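Mahlet Yimer on saving bean seed, cold springs and a book that took nine years

By Robel Ambaye

Mahlet Yimer's first book, The Bean Jar, came out in February from Virura Press. It is a guide to growing dry beans and keeping the seed, written for people with an ordinary backyard and not much storage. It covers 84 varieties, most of which she has grown herself at her place outside Flarwood, at 1,476 feet.
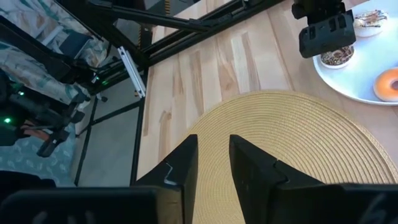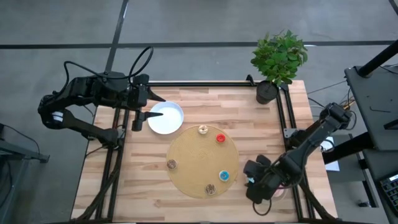
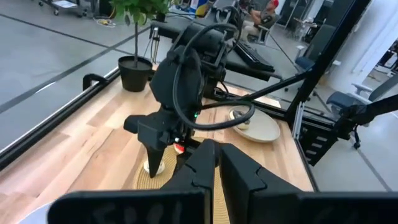
At the table. Placemat in the first two, black arm in the third.

Yimer did not set out to write anything. She kept notebooks on what she planted and when she picked it, and after a few seasons the notes were the only reliable record she had of which bean was which.

"I had jars with labels that fell off," she says. "I had two brown beans that look the same in the jar and grow completely differently. One climbs to the top of the pole and the other one stays at your knee. So I started writing things down, and then other people wanted to borrow the notebook."

One of those people was Yufang Cao, who now appears as editor on the title page. Cao had moved to Flarwood from a much warmer valley and had lost her first bean crop to an early frost. She copied out several pages by hand and later talked Yimer into typing up the rest. The book took nine years from that point.

"Most of that was waiting on plants," Yimer says. "If I wanted to say that a bean came true from seed, I had to grow it again. You get one try a year here. If the deer get in, that's the year."

The chapter on spring planting is the longest in the book, and it's the one readers write to her about. The usual advice is to plant beans when the danger of frost has passed. Yimer thinks this gets people in trouble in the hills, where the nights can be frost-free for weeks while the ground stays cold.

"A bean in cold wet soil just sits there and rots," she says. "Then people think they had bad seed. They dig around with a finger and there's nothing left but a skin. I plant late. My neighbors have beans up and I'm still looking at bare dirt. By the middle of summer you can't tell the difference."

She checks the soil with a kitchen thermometer pushed in to the depth of her second knuckle, first thing in the morning, and waits until it reads 60 degrees several days running. She doesn't soak her seed. She tried it for a few years and found that the big white beans split.

The variety listings are short. Each one gives the habit of the plant, the days to a dry pod in Yimer's garden, what the bean tastes like and how it holds up in a pot. Some are blunt. A bean she calls Erent, after the creek where she was given it, is described as "handsome and dull." A pole bean named Seyoum gets two pages.

"Seyoum was my grandmother's family name," she says. "We never had another name for the bean, it was the one in the tin. It's small and sort of gray and people pass right over it at a seed swap. But it cooks fast and it makes its own gravy. I would give up most of the others before that one."

I asked how careful a home gardener needs to be about crossing. Common beans mostly pollinate themselves before the flower opens, and Yimer is fairly relaxed about them. She puts ten feet between varieties if she has the room and plants something tall in the middle, usually sunflowers. Runner beans are a different matter. Bumblebees work the flowers hard, and she grows only one kind.

"If your neighbor grows a different runner, you have his runner too," she says. "I tell people to go and talk to the neighbor. Either that or enjoy the surprise."

She left corn out of the book altogether, even though her publisher asked for it. Corn is pollinated by wind, and she tells people to save from 200 plants if they want to keep a variety healthy over time.

"I don't have the ground for that and neither do most of the people I'm writing for," she says. "You can save beans from a few plants and be all right for a good while. I like to take seed from twenty or more, and I say so in the book, but if you have six plants then save from six."

Drying takes up a chapter of its own. Yimer leaves pods on the plant until they rattle, if the weather lets her. When rain is coming she pulls the whole plant and hangs it upside down in the shed with the roots on. She shells by hand in the evening, usually with the radio going, and spreads the beans on window screens. The test she gives in the book is to bite one. If a tooth leaves a dent, the beans need more time.

After that they go into glass jars, and the jars go into the freezer for a few days to deal with weevils. She is strict on this point. -- "Dry first, then freeze. If you freeze a damp bean you've killed it, and you won't know until June." -- She also wants the jar left closed until it has come back to room temperature, so that moisture doesn't settle on the seed.

The photographs of the pods and seeds in the book were taken by Funmilayo Afolabi, who also drew the small maps inside the cover. Yimer says she was hard to work with on the pictures, and sent a good many back when the color was off. Printed seed colors are a sore spot with her. Beans darken as they age, and she wanted each one shown in its first winter.

A second book is possible. Her friend Wondimu Belay grows favas and chickpeas farther down the valley, and the two of them have been trading notes on which ones will stand a light freeze. For now she would rather be outside.

"People ask me where to start," she says. "Start with a bean you already like to eat. Buy a bag at the store if you want, put a handful in the ground and see what comes up. Some of them won't ripen where you live. Pick one that does and write down the date you planted it."

The Bean Jar is available from Virura Press and at the front desk of the Flarwood library, where Yimer leaves a few packets of seed each spring. The Seyoum beans go first, so ask early.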